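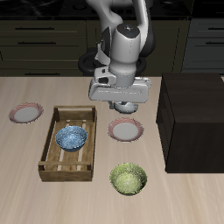

I had lived in Chiang Mai for a year and could order food and not much else, one of our evening learners wrote on the feedback form. Pladness was the first place where somebody stopped me at the word and made me say it again until the tone was right. It was annoying for a month and after that I could talk to my neighbours.

Home About us Courses Term dates Fees Library Contact

About Pladness

Pladness is a Thai language school in Elley. We teach adults, in small classes, in the evenings and on Saturday mornings. We also teach in workplaces by arrangement. Thai is the only language we offer, and all our teachers grew up speaking it.

The school was started by Pongsak Rattanakul, who still teaches the beginners. He came to Elley to work in the export office at Stivico, and his first pupils were the people at the next desks. They were dealing with suppliers in Bangkok every day and wanted to be able to say good morning properly and follow a little of what was said in the background of a call. The lessons took place in the canteen after work. When people from outside the company began asking to join, the canteen was no longer suitable, and the school moved to its present address above the post office.

We still teach a group at Stivico. It meets before work, and the biscuits are better than ours.

Who comes to us

Our learners have different reasons for coming. A good number have married into a Thai family and would like to talk to their in-laws without someone translating across the table. Others grew up here with a Thai parent, understand a fair amount when they hear it, and have never learned to read or answer back. We get people who are moving for work, people who go on holiday to the same town each winter, and a few retired learners who wanted something difficult to do.

Learners with a Thai parent are often unsure which class to join. They may find the listening easy and the alphabet completely new. Please don't assume you have to start at the beginning, and please don't assume you can skip it either. Come in for a placement chat and we will work it out with you. The chat is free and does not involve a written test.

How we teach

Lessons last 80 minutes. We tried an hour and found that people were just warming up when it was time to put their coats on. We tried two hours as well, with a break, and most of the class was too tired to take in anything after the break.

Each lesson starts with speaking. The teacher says a short phrase, the class says it back, and then people work in pairs. Beginners do a great deal of this. Thai has five tones, and the same syllable said on a different tone is a different word, so a learner who gets the tone wrong has said something else. The well-known case is the syllable usually spelled "mai" in Roman letters, which can be "new", "wood", "not", "burn" or the word that turns a sentence into a question. Vowel length also matters, and English speakers tend to find that harder to hear than the tones.

We correct people aloud and on the spot. Some schools prefer to let mistakes go so that learners build up confidence. We have nothing against that, and it may suit you better, but it isn't how we work. The correction is brief and the lesson moves on. Everyone in the room gets the same treatment.

Reading comes in earlier than many people expect. We use Roman spelling for the first few weeks only. There are several systems for writing Thai in Roman letters, they disagree with each other, and none of them shows tone in a way that is easy to read at speed. The Thai script does show it, once you know the rules. From the second half of the first term, everything on the board is in Thai script. Learners usually complain about this in November and have stopped by the spring.

Objects and everyday words

In the first term we stay close to the house and the street. Learners do the kitchen, the table, rooms, family, food, the weather and getting from one place to another. Thai uses classifiers when counting, so to say how many of something you have, you need the word for the thing, the number, and a further word that depends on what kind of thing it is. Flat things, round things, vehicles, books and people all have their own. We teach the classifier with the noun from the first day, as one item, so that it doesn't have to be added afterwards. 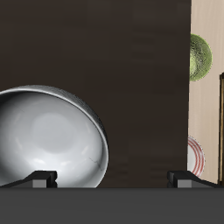 Chaam: a bowl.

By the end of the first year a learner who comes regularly and does the homework will know 1000 words. They will not know them all equally well. Some will be there when wanted, others will come back only when heard, and a few will have gone over the summer. We go back over the whole list at the start of the second year for that reason.

Homework is short and set every week. It is mostly listening. Our teachers record it themselves, at ordinary speed, and you can play it on a phone. If you have missed a class, do the listening before the next one even if you do nothing else.

The readers

When Pongsak began teaching he could not find anything for adult beginners to read. The books for Thai children had the right level of language, but they were about ducks and lost kites, and the books for adults were far too hard. He started writing short stories for his own class. They are set in one soi, a side street, and follow a man called Thaweesak who repairs fans and radios and gets drawn into the business of everyone who lives near him.

The Thaweesak readers are now used in all our first and second year classes. In the early ones, hardly anything happens. A fan is brought in, a neighbour wants it back sooner than it can be done, and it rains. The later ones have a wedding and a dispute about a wall. Learners have strong views on the dispute about the wall and we have stopped trying to keep the discussion short.

We print the readers ourselves and sell them at the school at cost. You can also borrow them from the library shelf on the landing. They aren't available in shops. Other teachers who want to use them with a class should write to us, and we will usually say yes.

Classes and levels

We have two classrooms, a front room that looks on to the street and a smaller one at the back. The beginners are in the front. The back room is quieter and we use it for conversation groups and for anyone preparing for an exam.

There are four levels. Beginners takes people from nothing to simple conversation and basic reading. Lower intermediate finishes the script and moves on to longer sentences and polite forms. Upper intermediate reads news items, letters and signs, and spends a lot of time on listening to people who are not speaking slowly for your benefit. The advanced group is really a reading and discussion circle. It chooses its own material each term. 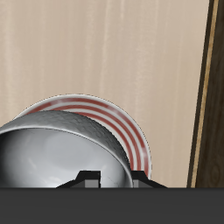

Moving up from one level to the next is decided by the teacher and the learner together. Nobody is moved up because the term has ended. Repeating a level is common, particularly lower intermediate, and it costs less the second time. If you think you are in the wrong class, tell your teacher in the first fortnight, when it is still easy to change.

New beginners start in October and again after Christmas. It is possible to join the other levels at any point if there is a place. The conversation group meets on Thursday and is open to anyone at lower intermediate or above, including people who don't take our other classes.

Workplace teaching

For companies and other organisations we send a teacher to you. These courses can be fitted to the work. The group at Stivico learned the words for shipping papers before they learned the words for fruit, which suited them. We have also taught nurses, hotel staff and a family firm that imports rice. We ask for a quiet room with a board, and for the same people to come each week. A group where half the faces change every time makes slow progress, and we would sooner say so at the start.

We don't offer translation. If you have a document that needs translating, we can give you the names of people who do it for a living.

A note on names and manners

Learners call our teachers "khru", the ordinary word for teacher, followed by their first name or nickname. Most Thai people have a short nickname used in daily life, and many of our learners end up with one too. You don't have to have one. Shoes come off at the door of the front room, as there is a carpet and some of the class like to sit on the floor for pair work. Chairs are provided for everyone else.

Visiting

You are welcome to sit in on a class before you enrol. Let us know a day ahead so that the teacher can be told. The entrance is the green door to the left of the post office, and the stairs are steep. There is no lift. If stairs are a problem, please get in touch, as we are able to use a ground floor room in the library building nearby for some classes, and we can usually tell you within the week whether it is free.

The office is open from half past four until the last class goes in. Outside those hours, leave a message and Pongsak or one of the other teachers will ring you back.

Contact the office | Pladness, above the post office, Elley | © Pladness | Back to top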